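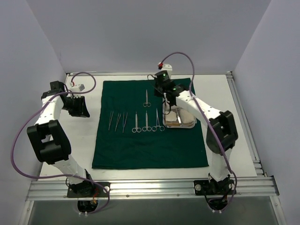
Tutetti 20-piece practice instrument kit - is it worth the drawer space?

I should say up front that I don't much like kits. You pay for a big number on the box and end up using the same few things. I bought this one in January anyway, after a suture practice class where the loaner tweezers were so bent the tips crossed over each other. The Tutetti set was cheap, it was in stock, and the page had 1159 reviews, most of which seemed to have been written the day the box arrived. I've now had it long enough to be annoyed by it properly.

What you get

Tweezers, small scissors, clamps, a shallow metal tray, a green cloth, practice pads, and a lot of thread and other bits in paper sleeves. The seller's count of 20 includes every sleeve, which I think is a stretch. If you only count the things you pick up and use again, the number comes down fast.

Tweezers

There are 3 in my box and they are the best part of it. The tips meet, the spring is even, and I haven't managed to knock any of them out of line yet. The longest pair is the one I reach for most. I did have to clean a film of oil off all of them before using them, and the leaflet doesn't mention this. Wipe them down or your first pad will have gray smears on it.

Scissors

Here I have complaints. Two of the pairs are so close in shape that I can't see why both are in there. One cuts thread cleanly right to the tip. The other folds the thread over and chews it about half the time, and I've had to put a dab of nail polish on the good one so I know which it is. The smaller pair is fine for trimming ends, but the finger loops are tight if you have big hands, and after half an hour my thumb was sore.

For comparison, a single pair of Evon scissors cost me a bit under half of what this whole kit did, and there's no contest. They close with a soft, even feel all the way down. The Tutetti ones have a gritty spot in the middle of the travel. A drop of oil at the screw helped for a week or so.

The clamp

Slim, long in the shank, and the ratchet works. It was stiff at first - stiff enough that I was twisting it open with both hands - and it has eased up since. The first click holds a thread but not much else. I'd call it usable.

Tray and cloth

I expected to throw the tray out and I've ended up keeping it. Rounded corners, no sharp rim, wipes clean, holds a couple of pads and a tool with a little room left. It does slide on a smooth table, so put it on the cloth. The metal is thin and mine has a slight rock to it if you press on one corner.

The cloth is just a cloth. The green is dark enough that bright tools show up well, and that's about all I ask of it. The edges on mine don't run straight and it never lies completely flat. Ironing it was a waste of an evening.

Pads

This is where the money was saved. The pads look all right, but the surface tears if you pull a stitch even slightly too tight, and once it tears the hole keeps growing. I got 2 decent sessions out of the first one. Rungrueang sells refills that are thicker and hold a stitch better, though they smell strongly of rubber and I keep them in the garage.

Other options

Follorlow has a smaller kit with fewer tools and no tray, for a little more money. I borrowed one for a weekend. The scissors were better, the tweezers about the same, and the storage roll kept everything from rattling around. The Tutetti case has elastic loops that were already slack on arrival, so I don't bother with it and lay everything out on the cloth each time.

Would I buy it again? For the tweezers and the tray, maybe, if it were on sale. If you already own one good pair of scissors, the kit makes more sense than if you're starting from nothing. Budget for better pads either way, and check the scissors on a piece of thread before the return window closes. I missed mine by a few days.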